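**Suturing bench meeting, Putville, Friday, 4 p.m.**

Notes by me again, because I sat closest to the outlet. Present: Henrique Magalhães (chair), both of the Berhe room regulars, the two new residents, and me. The May notes were approved with one fix: I wrote that we'd agreed to stop using black thread, and what we'd agreed was to stop *ordering the short packs* of black thread. Sorry! It's corrected in the folder.

**1. Practice pads**

We spent far too long on this one, but I think we got somewhere. The last box of Tundine pads came to $941 with shipping, and Henrique would like to see us get more closures out of each one. At the moment most people do one incision down the middle and toss the pad, even when there's perfectly good surface left above and below it. I said I'd been guilty of that all spring.

The other side of it is that a pad that's been worked over starts to pull strangely, and then you learn bad habits about tension. One of the residents said she'd had stitches tear through near an old cut and spent half an hour thinking it was her hands. So we settled on 2 incisions per pad, well apart, and then it goes in the bin.

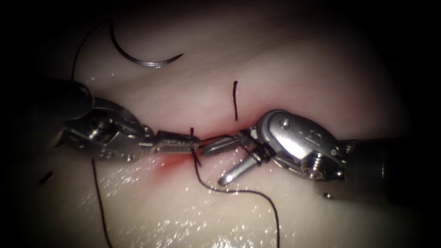 Moisture came up too. Everybody likes the pads damp, since a dry one drags on the thread and makes you pull harder than you should, but we've been leaving puddles in the trays. Please wet the pad, let it sit a minute, and tip off the extra. I offered to write this on a card and tape it up by the sink. Henrique said to keep the card under ten words, so now I have homework.

**2. Red dye**

Short item, mild disagreement. Do we keep adding the red? I like it (it makes you pay attention to where your edges are) and Henrique likes it, but it gets on everything, and the drawer liner in the Berhe room is a lost cause. Keeping it won. A smear at the incision is plenty, and if you spill it, wipe the bench before you leave for the day. I did ask whether we could find a dye that washes out of sleeves. No takers on researching that, so I guess it's mine.

**3. Knots and tails**

This was the good part of the meeting. Henrique wants us looking at finished knots the way we look at the closure itself: does it lie where you meant it to, are the tails a sensible length, did the first throw slip while you were setting the second? We had a long back-and-forth on tails. I cut mine too short when I'm in a hurry, and one of the residents leaves hers long enough to braid.
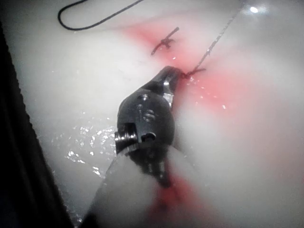 Agreed: before you cut, stop and check that both ends are clear of the next stitch. We're also going to quit starting a new knot right on top of the last one just to save thread. We have 178 packs of the Mestard thread in the cabinet, so there's really no need to be stingy with it. Anyone who wants to practice only knots can use the leftover ends in the jar and skip the needle entirely.

**4. Needle holding**

The residents asked for a proper session on loading the needle, and I was so glad, as I'd been meaning to ask and felt silly about it.

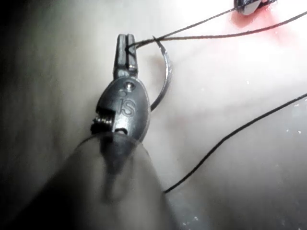 Needle loading gets the first half of next week's session, with closures after the break. Henrique's main point was to pick your spot on the curve on purpose and know what you're giving up. With the grip way back near the thread end, like the one here where the black-looking strand runs right over the jaw tips, you've got lots of curve free to work with but the thread is in your way before you've even started. He'd like all of us to try a few bites from there, then a few with the grip moved farther along, and write down which ones came out where we aimed. I'll bring the clipboards.

**5. Money, quickly**

There's $1481 left for supplies. We're holding off on another pad order until we see how the new limit works out. The needle order can go in now, and Henrique will send it.

**To do**

- Me: sink card, washable dye, clipboards
- Henrique: needle order
- Residents: move the thread packs to the upper shelf and sort the jar of ends
- Berhe room regulars: new drawer liner

We wrapped up a little after five. Next meeting is same time, same room, and please bring your own pen, I'm down to one.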